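# Household lending room in Pruvell moves to the Escobar Building

PRUVELL, 9 August 2025. The household lending room that has operated out of the basement of the Pruvell library is moving to the first floor of the Escobar Building on Mill Street. Packing is under way, and the new room will open to borrowers in September.

The lending room stocks kitchen equipment, small tools, folding tables, sewing machines, carpet cleaners and other things that people need a few times a year. Anyone with a Pruvell library card can borrow from it. There is no charge for the first week of a loan.

The collection holds 726 items, according to the inventory finished last month. Borrowers took out 3,671 loans in the twelve months before the inventory, the most since the room opened. Canning kettles, pressure canners and the two large coffee urns had waiting lists for much of the summer.

Vy Khúc, the library's lending coordinator, said the basement had become hard to use. The stairs are narrow, there is no elevator, and the larger items had to be carried up by staff each time someone came to collect them.

"A carpet cleaner weighs more than people expect," Khúc said. "We had borrowers who would come to the top of the stairs and wait. It was slow for them and it was hard on the staff."

The basement also had a damp problem along its north side. Table linens and costume boxes were moved off the lower shelves there two winters ago and have been kept in the staff room ever since. They will go back on open shelving after the move.

The new space was previously a travel agency and later a tax office. It has a level entrance from the street, a side door onto the parking lot, and a small back room with a sink. The library signed a five-year lease with the building's owner in the spring. Rent will come from the library's operating budget, which already covered storage at a commercial unit on the Drernus road. That unit has been given up, and the library expects the two costs to come out close to even.

Work on the room was mostly cosmetic. The old carpet was taken up, a partition that divided the tax office in two came down, and the ceiling lights were replaced. The walls were painted beige. Ojārs Adomaitis, who handles building projects for the city, said the color was the one the city already uses in its meeting rooms and that leftover paint from those jobs covered part of the work.

Shelving is the largest purchase. The library ordered it from Granus, a supplier in the county seat, and has taken delivery of all but the corner units. Each bay is deeper than the ones in the basement, which should let stand mixers and slow cookers sit one behind another without hanging over the front edge. Heavy things will be kept at waist height. Glassware and punch bowls will be on the lowest two shelves, in divided crates.

## How the packing is being done

The packing follows the order of the new shelves. Staff began with the things that are rarely borrowed in late summer, such as fondue sets, roasting pans and the snow tools, and are leaving the canning equipment until the end. Each crate is labeled with a shelf number and a short list of its contents. The same list goes inside the lid.

Small parts have taken most of the time. Mixer attachments, food processor blades, tent stakes and sewing machine feet are being checked against the original parts lists, put into zippered bags and tied to the item they belong with. Where a part is missing, the item goes to a separate shelf for repair or replacement.

Khúc said the check turned up a good many strays, including the dough hook for a mixer that had been listed as incomplete for more than a year. It was in a box of cookie cutters.

Some things will not make the move. The library is withdrawing older electric skillets with worn cords, a bread machine that no longer keeps its timer, and several cake pans with flaking coating. Usable duplicates will be sold at a table outside the old entrance, with prices marked on the items. The library is hoping to raise $400 from the sale, to be spent on a second pressure canner.

The table will be set up during regular library hours until the duplicates are gone. Cash and checks will be accepted. Nothing will be held for later pickup.

## Loans during the move

The lending room has stopped making new loans of furniture and large appliances. Kitchen equipment and hand tools can still be borrowed from the main desk upstairs while stock lasts, though not everything in the catalog will be within reach. Borrowers are asked to phone before making a trip for a particular item.

Due dates on current loans have been extended to the opening of the new room. No late fees will be charged over that period, and people who already have something at home need not do anything. Items can be returned to the main desk if they fit through the staff gate. Folding tables, canopies and carpet cleaners should be kept until the new room is open and returned to the side door there.

Reservations made for September will be honored. Staff are calling those borrowers individually to confirm a pickup time.
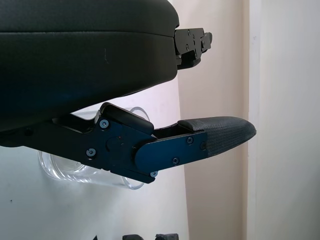

*Photo: Pruvell Public Library*

Hours at the Escobar Building will be longer than they were in the basement. The room will be open three evenings a week in addition to weekday afternoons, and one staff member will be on duty at all times. The evening hours were the most common request in a survey that borrowers filled out last winter. The schedule will be posted on the door and at the main library desk before the opening.

Parking is available in the lot behind the building. Two spaces next to the side door will be marked for loading with a fifteen-minute limit. Adomaitis said the marking would be done once the lot has been resealed, a job that was already on the city's list for this summer.

The back room will be used for cleaning and checking returns. Kitchen items are washed on return even when they come back clean, and in the basement that meant carrying them up to the staff kitchen. There will be a drying rack next to the sink and a bench where electrical items can be tested before they go back on the shelf.

Adomaitis said the only delay so far had been with the hot water supply to that sink. The old heater was undersized and has been replaced. The plumbing inspection is still to come, and he did not expect it to affect the opening.

Donations are paused until the move is complete. The library had been receiving several bags a week, many of them left outside the basement door overnight, and has no place to sort them at present. When donations start again, the room will be looking for large stockpots, cooling racks, extension cords in good condition and card tables. It does not need more coffee makers, mugs or baking dishes.

The former lending room will be given back to the library for general storage once the damp on the north side has been looked at. No date has been set for that work.

Borrowers with questions about a loan or a reservation can call the main library desk during opening hours or ask in person.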